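Stand: 22/11/2020 — ergänzt das Skript zu Kapitel 3, Zelle »Skavetti«

## Wartung der Handgelenkkamera

Die Zelle Skavetti besteht aus einem Sechsachsarm, einem Parallelgreifer und einer kleinen Kamera am Handgelenk. Die Bildauswertung läuft mit der Software Brito. In dieser Einheit geht es nur um die Kamera: Sichtprüfung, Reinigung, Abgleich.

### Vorbereitung

- Arm in Wartungsstellung fahren, Betriebsart »Hand«
- Druckluft am Greifer absperren, Restdruck ablassen
- Schlüssel abziehen und bei sich tragen
- Livebild in Brito öffnen, Belichtung auf »fest« stellen

Die automatische Belichtung bleibt während der Prüfung aus. Sie gleicht einen Schleier teilweise aus, und das Bild wirkt dann besser, als es ist.

### Livebild beurteilen

Zuerst wird das Bild bei stehendem Arm betrachtet. Gesucht werden Kanten: Greiferfinger, Tischrand, Werkstückträger. Lässt sich keine davon erkennen, wird nicht abgeglichen.
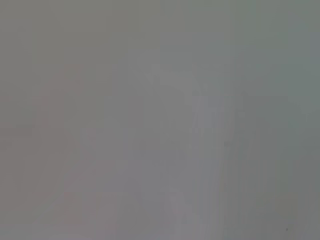 *Abb. 1: Kamerabild ohne erkennbare Konturen. Rechts der Mitte helle senkrechte Streifen, unten rechts ein kleiner dunkler Punkt.*

Für ein solches Bild kommen mehrere Ursachen in Frage: ein Belag auf dem Schutzglas, ein Gegenstand dicht vor dem Objektiv oder ein verstellter Fokus. Aus einem Einzelbild lässt sich das nicht entscheiden. Deshalb den Arm im Tippbetrieb um 30 mm zurückziehen und das Bild erneut ansehen. Was seine Lage behält, sitzt vermutlich auf dem Glas oder auf dem Sensor. Wandert es mit, liegt es davor.

### Reinigung

1. Schutzglas mit dem Blasebalg abblasen, keine Werkstattdruckluft.
2. Tuch mit Isopropanol anfeuchten, von der Mitte nach außen wischen.
3. Drei Minuten warten, dann das Livebild prüfen.
4. Bleibt der Schleier, Schutzglas tauschen (Ersatz von Onari, Schublade unter dem Schaltschrank).

Das Glas wird außerdem nach etwa 2.000 Betriebsstunden getauscht, auch ohne Befund.

### Abgleich

Kalibriertafel auflegen und in Brito »Hand-Auge« starten. Beim Vorgängeraufbau Skivside musste der Fokus vorher von Hand geklemmt werden — hier nur die Kontermutter auf festen Sitz prüfen. Ergebnis mit Datum ins Zellenbuch eintragen.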